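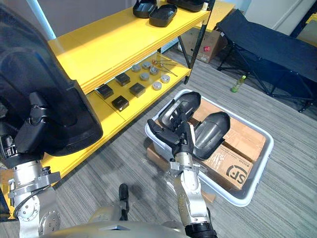
Walking Tour Guides and Evening Hosts Wanted, Kiltgate

Prascombe Walks is hiring guides and hosts for the fall season in Kiltgate. The season starts in September and runs until the end of the year. We are filling 12 paid positions: eight guides and four hosts. No guiding experience is needed for either role, but you do need to be comfortable speaking to a group outdoors, at night, and sometimes in the rain.

About the tours

We run three evening tours. The Old Harbor Walk is our longest-running route and covers the waterfront, the rope works and the customs house. It takes 90 minutes and is suitable for families. The Caron Street Murders is a two-hour walk for adults, based on court records and newspaper reports from the town archive. The third, The Fornora Supper, is a seated storytelling evening in the back dining room of the Fornora Hotel, with a three-course meal and a guide telling stories between courses.

The Caron Street route changes this year. The old version ended at the foundry gate, and guests then had to find their own way back up the hill. The new version is a loop and finishes where it starts, outside the Fornora. If you have been on the tour before, please don't assume you know the script. About half of it has been rewritten.

Group size on the walks is capped at 20. We don't raise the cap for private bookings or on busy nights.

Guide (eight positions)

Guides lead the walks. You will work from a written script, and we expect the dates, names and court outcomes to be given as written. How you tell it is up to you. Some of our guides work in costume and character and some wear a raincoat and talk like themselves. Both are fine with us.

The work includes:

- leading between two and four tours a week, mostly evenings
- meeting guests at the starting point 15 minutes ahead of time and checking names against the booking list
- keeping the group together at road crossings, and carrying the lantern and first aid pouch
- answering questions afterward, which can add 10 or 15 minutes
- sending a short report after each tour (attendance, problems, anything broken or lost)

The walks are on public sidewalks, with one stretch of cobbles on Caron Street and a flight of steps at the harbor. The Old Harbor Walk has a step-free version and every guide learns both.

Host (four positions)

Hosts work with a guide on The Fornora Supper and on larger private bookings. You greet people, seat them, pass dietary notes to the kitchen, handle latecomers and walk at the back of the group when there is an outdoor section. Hosts don't perform, although two of last year's hosts have moved over to guiding and we are happy to train anyone who wants to do the same.

You don't carry plates. The hotel staff serve the food.

Pay and hours

Guides are paid $75 per tour. Hosts are paid $22 an hour with a three-hour minimum. If we cancel a tour within 24 hours of the start, for weather or low numbers, you are still paid in full. Tips are yours to keep. Where a guide and a host work together, tips are split evenly.

Training is paid at the host rate for both roles.

We ended last season with 183 public tours and plan a similar number this year. Most guides should expect two evenings a week in September, and more from the middle of October. The two weeks before Halloween are the busiest of the year and we ask everyone to be available for at least four evenings in each of them. Please tell us when you apply if you can't do this.

What we are looking for

- You are 18 or older.
- You can be heard by a group outdoors without a microphone. We don't use amplification, under the terms of our permit.
- You can learn a script. The Caron Street script is the longest and takes most people two to three weeks.
- You can walk the route at a steady pace and stand for long periods.
- You can get home from central Kiltgate after 10:30 p.m. The last bus leaves before the late tour ends.

A second language is useful. We get regular requests for tours in Spanish and French, and guides who lead in either one are paid an extra $15 per tour. Basic first aid certification is required before your first solo tour. If you don't have it, we book the class and pay for it.

Training

Training takes place over two weekends before the season opens. The first weekend is indoors and covers the history, the script and voice work. Rosaura Mamani, our lead guide, runs these sessions. The second weekend is on the routes, once in daylight and once after dark. After that you shadow two tours, then lead one with Rosaura or another senior guide walking along.

Scripts are sent out when you accept the job, so you will have time to read before the first session. Ezequiel Alcaraz, who researched and wrote the new Caron Street material, will take questions on the sources. The opening case dates from 1751, and the spelling of some names differs from one document to the next. The script tells you which spelling to use.

Costumes

We supply cloaks, hats and lanterns. Guides who want a full costume can use their own, with approval, or borrow one from our stock. Shoes are not supplied. Please don't plan on wearing anything with a smooth sole, as the cobbles are slick for much of the fall. No masks, and no jumping out at guests or passersby.

How to apply

Send a resume or a short letter to Colton Lachance at the Prascombe Walks office on Caron Street, or leave it at the front desk of the Fornora Hotel in an envelope marked with his name. Tell us:

- which role you are applying for, or both
- which evenings you can't work
- any languages you speak well enough to lead a group in
- one place in Kiltgate you would put on a tour, and why (a few sentences is plenty)

Applications were opened on Jun 28, 2026 and we will close them when all positions are filled. We read them in the order they arrive.

Applicants we would like to meet will be invited to a group audition at the hotel. It lasts an hour. You will be asked to read one page aloud, which we send ahead of time, and then tell a story of your own choosing for three minutes. It doesn't have to be a ghost story. Host applicants can skip the reading and will have a short interview instead.

Everyone who auditions will hear from us within two weeks, whether or not we can offer a place. If you need an adjustment for the audition, such as large print or a seat, mention it in your letter and Colton will arrange it.

Questions about the routes and accessibility can be left for Rosaura at the same office.

We use cookies to remember your preferences and to see how visitors use this site. By continuing to browse you agree to our use of cookies. Accept – Manage settings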